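Recepción en el ayuntamiento para la asociación Prarov

upendo_muriithi
En mayo el ayuntamiento recibe a la asociación Prarov por su jornada de concienciación sobre discapacidad. Hay 14 plazas para socios y familias. Pregunto por el acceso en silla. 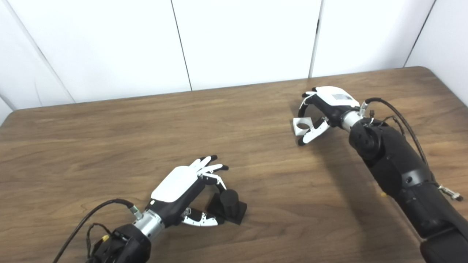 Mesa de madera y pared de paneles blancos.

greco632
Por la puerta lateral hay rampa. Yo habría gastado ese dinero en transporte adaptado.

marta_v
No estoy de acuerdo, greco632. El año pasado salieron 3 socios nuevos de un acto así.

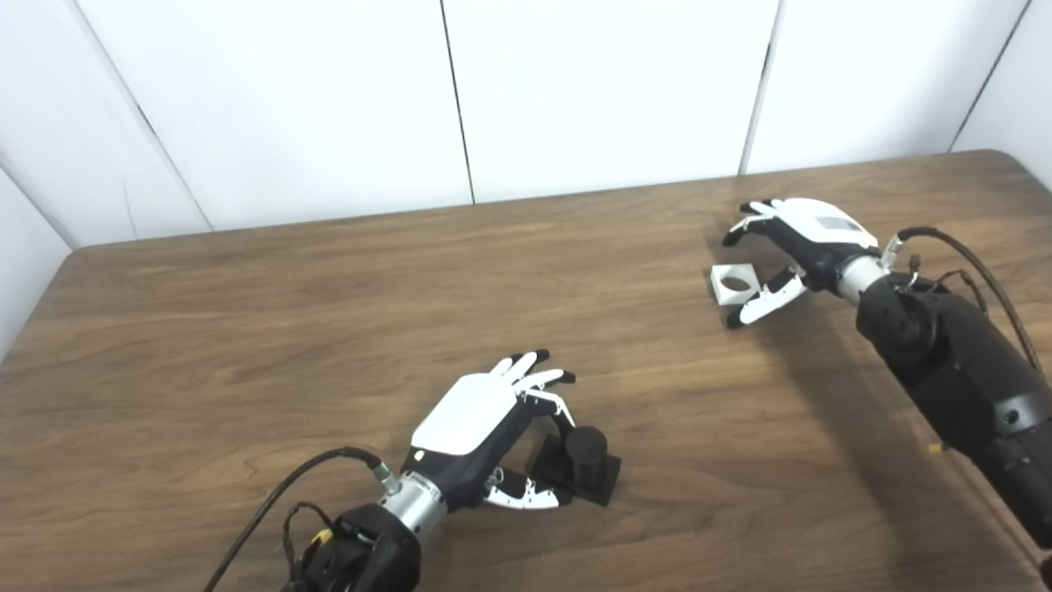 También vino gente del barrio que no conocía la asociación. Lo del transporte se puede pedir aparte.

greco632
Se pidió y no contestaron.

upendo_muriithi
Lo llevo por escrito. Gracias por lo de la rampa.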